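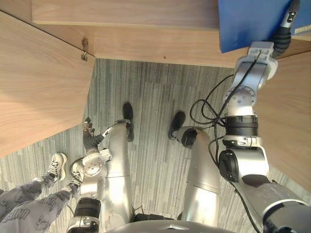

Underside of the table, bracket on the left.

Forum > Fundraising > Sponsored Challenges
Rowing in a bathtub for charity, need sanity check

jfrerichs
Sunday, February 1, 2026
My brother-in-law Jannik has announced he'll cross Drovbridge reservoir in a cast iron bathtub, dressed as a Roman senator, for the children's hospice. It's 1,187 yards bank to bank. He has raised 66 dollars so far, and I suspect 50 of that is his mother. Has anyone done a tub crossing? He wants to go in two weeks. The toga is a fitted sheet.

oltmanns_r
Did one five years ago. Cast iron is a terrible idea. Get an acrylic tub and lash drums to the sides, then find out who runs the water before you tell the local paper. We told the paper first and spent the winter apologizing.

Gisela H
Two weeks from now is the middle of February. Has Jannik met February?

jfrerichs
He says the cold is the point. People give more if you look miserable.

oltmanns_r
They give the same. I looked extremely miserable.

menon_paddler
Disagree with Rüdiger there. Our November swim made twice what the summer one did, same swimmers, same sad cake table. People like to see a bit of suffering for their ten bucks. But you need a safety boat, and the safety boat needs an engine, not an uncle with a canoe.

Gisela H
Or he could sit in the tub in the supermarket parking lot for 12 hours. Beans optional. Nobody has to be fished out.

jfrerichs
Suggested this. He called it "stationary" in a very hurt voice.

oltmanns_r
Beans are messier than you'd think. Drains don't care for them.

Henrike_Ho
Can I ask the boring question, does the hospice know? Ours turned down a guy who wanted to be shot out of something. They have to say yes before he uses their name on the page.

jfrerichs
They do not know. I am going to go make a phone call.

menon_paddler
Ask them for a collection bucket while you're at it. And move it to May, I take back what I said about suffering if the tub is cast iron.

jfrerichs
Update: the hospice lady was lovely and said "oh dear" four times. He can use the name if there's a safety boat and a life jacket over the toga. Jannik feels the life jacket spoils the line of it. Still arguing about the date.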